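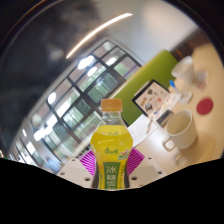

Yellow drink in a plastic bottle with an orange cap.

How do the sounds get into a TV show?

Print this page | E-mail this page

When you watch a show on TV, you hear a lot of things at once. You hear people talking and music playing. You also hear smaller sounds, such as shoes on a path, a coat being taken off, a key in a lock or a spoon in a cup.

Most people think all of these sounds were recorded when the show was filmed. Some of them were. Many of the small ones were added weeks or months later, by people working in a room full of old shoes.

These added sounds are called foley. You say it "foe-lee". A person who makes them is called a foley artist.

Why not just record the real sounds?

When a scene is filmed, the sound crew is mostly trying to record the actors' voices. The microphone is held close to their faces, or a tiny one is hidden in their clothes. It is pointed at the talking, so the footsteps are often too quiet to hear.

There can be other problems. A truck might go past. A plane might fly over. The stone castle might be made of painted wood, and painted wood does not sound like stone when you walk on it. Sometimes the crew puts carpet on the floor, or sticks soft pads under the actors' shoes, so that the walking doesn't cover up the words.

There is one more reason, and it matters a lot. Shows are often sold to other countries, where the actors' voices are taken out and new voices are put in, speaking another language. If the footsteps and the door were recorded on the same track as the voices, they would disappear too. Foley is kept on its own track, so it can stay.

What is a track?

Think of a stack of clear plastic sheets. On one sheet you draw a house. On the next you draw a tree, and on the next a dog. When you put the sheets on top of each other you see one picture, but you can still lift the dog off without rubbing out the house.

Sound tracks work in the same way. The voices are on some tracks, the music is on others, and the foley is on others again. When they are all played together you hear one sound.

What happens first?

The work starts when the pictures are finished. The editor has chosen all the shots and put them in order, and no one is allowed to change them any more. This is called picture lock. If a shot was made even a little longer after this, every sound behind it would be in the wrong place.

Then the sound team sits down and watches the whole show. This is called spotting. They stop and start, and write down each place where a sound is needed. The list is called a cue sheet. Each line gives the time, the person on the screen and the sound.

Let's make up a show so we can see how it works. We'll call it Utar, and say it is about a family who run a ferry. One episode is 21 minutes long. The cue sheet might have lines like these:

Captain walks up metal steps, heavy boots.
Girl puts down school bag, wet floor.
Rope dropped on deck.
Captain walks down metal steps, faster.

A busy episode can have a very long cue sheet. If our ferry story had a storm in it, the sheet might run to line 889 before the credits came up.

Inside the foley room

The room where the sounds are made is called a foley stage. It isn't like a stage in a theatre. There are no seats, and the walls are thick and soft so that no noise gets in and the sounds don't bounce around.

The floor is the strangest part. It is divided into squares called pits. One might hold gravel, another sand, another dirt or dry leaves. There will be a square of concrete, a square of floorboards and perhaps a sheet of metal. The foley artist stands on the right one and walks on the spot while watching the show on a big screen.

Walking on the spot and sounding as if you are going somewhere is hard. The artist rolls each foot from heel to toe. To sound like a heavy person, they put more weight on the heel. To sound like a child, they take light steps and lift their feet quickly. They have to land each step at the same moment as the actor does. In Australia, TV is usually made with 25 pictures, or frames, for every second, and a good foley artist can be only a frame or two out.

Around the walls are the props. A prop is any object used to make a sound. A foley stage can look like a very full garage, with car doors, umbrellas, suitcases, plates, bikes and chains. There are always shoes. The artist may own many pairs, and will keep an ugly old pair for years if it sounds right.
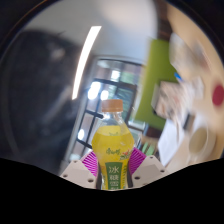
The clear neck of the bottle, with the cap on.

Three kinds of foley

Foley is usually split into three jobs.

Feet. This means every footstep. It is often done first, one character at a time. If five people walk into a room together, the artist may walk it five times, in different shoes.

Moves. This is the sound of clothes. Rub the sleeve of your raincoat, then rub the sleeve of your jumper. They sound very different. You may not notice this sound when you watch a show, but if it is taken away the people seem to be floating.

Props, which are also called specifics. This is everything people touch — cups, phones, books, swords, doors, food.

Sounds that are not what you think

Sometimes the real object makes the wrong sound. A real punch doesn't make much noise at all. Snow is cold and melts, so it can't be kept in a warm room. Foley artists use something else, and they have been doing this for a long time. Some old favourites are:

Walking on snow: a bag of cornflour, squeezed or stepped on.
Bones breaking: a stick of celery, snapped.
A horse trotting: two halves of a coconut shell.
A bird flapping its wings: a pair of leather gloves, shaken.
A crackling fire: a chip packet, scrunched slowly.
Walking through long grass: old recording tape, pulled out into a pile.

Many of these tricks were first used for plays on the radio. In a radio play there was nothing to look at, so the sounds had to tell people where they were. The plays were often broadcast live, which meant the coconut shells had to be ready at the right moment.

Who else is in the room?

A foley artist doesn't usually work alone. On the other side of a window, or in the same room, is the foley mixer. The mixer chooses the microphones and decides where they go. If the actor is far away on the screen, the microphone is moved back. If we are seeing a hand up close, it is moved in close.

The mixer also listens for things the artist can't hear. A squeaky knee or a rumbling tummy will be recorded very clearly by a good microphone, and then the sound has to be done again. Many foley artists wear soft cotton clothes and leave their watch at home.

After that, an editor checks that each sound is in the right place. Last of all comes the final mix. The voices, the music, the foley and the bigger sound effects, such as engines and thunder, are all joined together and made louder or softer until they fit.

Are all the sounds made this way?

No. Some sounds come from a library. A sound library is a huge collection of recordings kept on a computer. If you need a thunderclap or a crowd at a football match, you can look it up and pick one.

Libraries are good for things that don't have to match a person's body. Footsteps do have to match. The captain on our ferry might stop, turn, limp a bit and then run, and there is no recording that does just that. It is quicker for someone to put on the boots and do it.

Cartoons need even more of this work. When people film a real street, they get some real sound with it. A drawing of a street makes no sound, so all of it must be added. 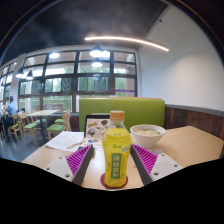
A reader from Hullthorpe wrote to say: We tried the cornflour one at school and it really works, but you have to use a lot and squeeze slowly. Ours split. The celery was better when it had been in the fridge. We couldn't get the gloves to sound like a bird, they just sounded like gloves. Does it matter what sort you use?

It does matter. Thin leather gloves that are a bit stiff work best. Hold them both by the wrist end and flap them against each other. Woollen gloves are too soft and won't make the sound.

Try it yourself

You need a phone or tablet that can record sound, a quiet room and a short piece of video with the sound turned off. Someone walking to a door and opening it is a good one to start with.

1. Watch the video a few times without making any noise.
2. Write a cue sheet. Put down the feet, the moves and the props.
3. Look for things at home that might work. Ask before you take food or shoes.
4. Record the feet all the way through, then go back to the start and record the moves, then the props.
5. Play each recording with the video.

If a sound is a little late, do it again and start moving slightly before you think you should. Put a folded towel under the phone so that it doesn't pick up bumps from the table. Turn off fans, and shut the window.

Words to know

Cue sheet — a list of the sounds needed and when they happen.
Foley — sounds made by a person to match the picture.
Mix — joining the tracks together at the right loudness.
Picture lock — when the shots can no longer be changed.
Pit — a square of floor used for footsteps.
Spotting — watching a show to find where sounds should go.

More in this section

What does a film editor do?
How are puppets worked on TV?
Why do some shows have a laughing audience?
What is a stunt double?
How do cartoons move?

Print this page | E-mail this page

Contact us | Copyright Nekex Kids | Back to top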